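Hello from Tollside – our walk is back

It's newsletter time again, and I'm writing this one at my kitchen table with a plaster on each heel, so you can guess what I've been up to. Yes, I've started training for the sponsored walk! Skaser have said they'll back us again this year, which means the hall hire and the printing are taken care of and everything you raise goes straight to the asthma nurses. 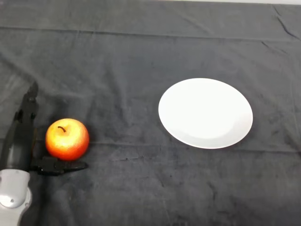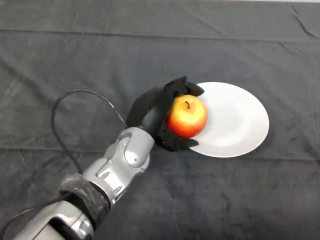 The dark grey cloth, on the table.

For anyone new, the walk goes from the Tollside car park out to Mokgethi Lane and back by the river. It's 20 kilometres if you do the lot, but there's a short cut at the old pump house and plenty of people take it (I did, two years running, and I'm not a bit ashamed). We go in November, when it's cold, so please bring your reliever inhaler and keep it somewhere you can reach without taking your rucksack off. Cold air catches a lot of us out, me included.

Last year 32 of you walked and we raised £4,000. I still can't quite believe that figure. It paid for the Saturday-morning style drop-in that Piyumi Gamage had been asking for since she joined the surgery, only we ended up running it in the evenings so that parents could get there after work. She sees children mostly, and goes through how they're using their spacers. My own grandson went along in the spring and came home telling the rest of us we'd been doing it all wrong!

Piyumi would like to carry the drop-in on through the winter and add a session for grown-ups, as she keeps getting mums and dads saying "while I'm here, could you look at mine?" That needs a second nurse for the evening and a few more peak flow meters, so the money from this walk is already spoken for.

Skaser are also letting their own staff have the day off to walk with us. Réjean Fehr from their Stiltton office is putting a team together and has told me, rather loudly and over the phone, that they're going to beat us back to the car park. We'll see about that. He did the Stiltton hill race with a cold, so I suppose he's got form.

A few bits of housekeeping. Sponsor forms are at the surgery desk and at the library, and you can ask for one by post if you can't get in. There are places for 30 walkers on the minibus back from the pump house, so do tick the box if you think you'll want a seat. Dogs are fine on leads. Under-16s need an adult with them.

If walking isn't your thing, we need people for the tea urn and somebody with a steady hand to do the route signs – mine went up pointing the wrong way last time and we lost a whole family as far as the garden centre. They were very nice about it and bought a shrub.

Names to me by email or through the door, please, and do say if you're walking the long way or the short.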